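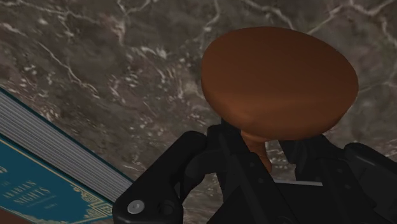
Reviews > Books & Gear for the Politically Minded

The Camenzind Precinct Notebook, after a full primary season

I have knocked on a lot of doors in my life, and I have lost a lot of scraps of paper while doing it. So when my neighbor Clem Tuhiwai, who ran for the Wiltgate school board last time and is thinking hard about running again, handed me a Camenzind Precinct Notebook and told me to give it a try, I was an easy sell. I'd been using the backs of old flyers for years.

It's a spiral-bound book of 284 pages, small enough for a coat pocket if your coat has generous pockets. Each page is ruled for one block, with space for the house number, who answered, what they care about and whether they want a yard sign. There's a fold-out map sleeve inside the front cover, and two ribbon markers — one for where you are and one for where you promised to come back to. I didn't think I'd use the second ribbon. I used it every single evening!

The paper is wonderful. I write with a cheap ballpoint and press too hard, and even so I could use both sides. The cover has held up through rain, a spilled thermos and a long ride on the roof of my car (I drove off, I'm sorry to say, and got all the way to the library before a kind man waved me down).

Now for my grumbles. The "issues" column is far too narrow. People on their porches don't talk in one-word topics. A lady on my route started with the property tax levy, went on to the bridge, and ended up at the Second Amendment, and I had to write the whole business up the margin. I'd also like a page at the back for early voting dates, and the binding pinches if you're left-handed, as I am.

I did try the Nilik app for comparison, which some of the younger folks in our county party swear by. It sorts everything very nicely once you're home, but I found I was looking at my phone when I should have been looking at the person in front of me, and my battery gave out on a cold Saturday with half the street to go. If you have a big team to keep in step, it may suit you better than it did me.

At 14 dollars the notebook isn't cheap for what is, after all, paper. I've already ordered another for August, though, and one for Clem, who wants his back.

My rating: 4 out of 5

Posted April 8, 2018

Tagged: canvassing, local races, notebooks

Back to top | Contact us | © Prorkutia Reviews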